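How I write rules for the kitchen tasks

At Drestura we run our two-arm robot first in simulation, and only after this in the real kitchen on the ground floor. For a long time I believed that rules are needed only for the second part. In simulation nothing can break, so why should we be strict? In September I changed my opinion, and I want to write down how it happened.

We had 207 recorded episodes of the same family of tasks, moving food between plate, bowl and tray. When I looked at them one by one, I had to throw away 89. The robot had not failed in them. Each operator had a different idea of what is a correct episode. One started with the hands still moving. Another one touched the bowl with the fingers and considered this normal. A third used the left hand for everything, even when the object was on the right side.

So I wrote a page of rules and put it on the wall. It has 18 lines, and I will not copy them all, but these are the ones I defend most often:

Before recording, both hands are still and open space is kept between the fingers and any dish.
The hand which is closer to the object takes the object.
No hand passes over food that it is not going to pick.
If a dish is pushed by accident, the episode is marked, also when the task is finished well.
The operator says "stop" aloud, even if he is alone in the room.

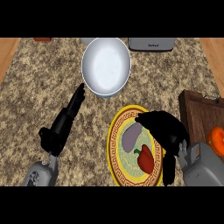
Orlandini wrote to me that the third line is too hard, and that with an eggplant and a pepper lying close together on one plate it can't be followed at all, because the hand is bigger than both vegetables. In Atberg, according to the same message, they allow passing over food but they limit the speed.

I thought about this for two days. I think the objection is fair and I will change the line. The new text will say that a hand may be above other food on the same plate, but it must come down only over the one it wants. The speed limit I will take also, although I don't know yet which value is good for us.

What I will not change is the marking of accidents. People don't like it, they feel it as a bad grade. But when the same habit arrives to the real kitchen, with a real bowl, I want to have it already in the notes.

The new page goes on the wall on Friday. If your group has a rule for handing an object from one hand to the other, please write it in the comments, we still have none.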